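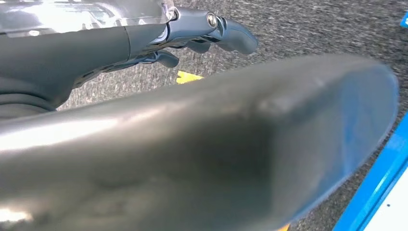 Photo: Clivon Robotics Lab

The view from the wrist

Zihan Shao keeps a list of things robots get wrong when they can't see past their own hands. It is a long list. A gripper closes early. It hovers over the right spot and then drifts. It reaches for the edge of an object that is hidden behind one of its fingers, and misses.

Shao works on manipulation at Clivon, a small lab that shares a building with the parts maker Cullinane. For the past two years the group has been training robot arms from the view of a camera mounted at the wrist. The camera goes wherever the hand goes, so it gets close to the work. The price is that the hand takes up a good part of the picture. In the view printed with this article, one dark gray finger stretches over most of the lower part, and a yellow marking on the carpet disappears partly behind it.

"People crop it out, or they mask it," Shao says. "We wanted to know what happens if you leave it in and make the model deal with it."

The method the group came up with is called Ternumik. It has two parts. The first is a network that learns which pixels belong to the hand. It gets no hand-drawn labels. Instead it is given the joint angles of the fingers along with each image, and it learns what tends to move when the joints move. Carpet and tabletops don't follow the joint angles. Fingers do.

The second part is a short memory. When something slips behind a finger, the model holds on to its last good estimate of where that thing was and updates it using the motion of the arm. If the object comes back into view somewhere else, the new sighting wins.

Training used 1,304 recorded runs, all made with a person guiding the arm. Blur was left in. So were the reflections that come off the smooth surface of the fingers, which had caused trouble for an earlier version called Clarkix. That system treated bright highlights as separate objects and would sometimes try to steer around them.

For testing, the lab set up 400 reaching trials in which the target was at least partly covered by the hand during the approach. Ternumik reached the target in more than three quarters of them. The same controller without the memory managed less than half. With the memory but without the joint angles, results fell somewhere in between and varied a lot from one surface to another.

Agnes Sutherland, who ran the trials, is careful about what the numbers cover. The targets did not move on their own. If someone nudges an object while it is hidden, the memory is simply wrong until the object shows up again, and the arm will carry on toward the old position.

"It commits," she says. "On a slow arm you can catch that. I wouldn't want it on a fast one yet."

There is also the matter of wear. Fingers get scuffed, cables shift, and a part is sometimes replaced with one of a slightly different shape. Sutherland found that small changes made little difference, but a new set of fingertips meant collecting fresh data and training the first network again. The job takes most of an afternoon.

The group is now trying a second camera, fixed above the work area, that would step in only when the wrist view has been blocked for too long. Shao is not sure it will stay. A fixed camera has to be calibrated to the arm, and getting away from that was one of the reasons for putting the camera on the wrist in the first place. The next round of trials will run with and without it.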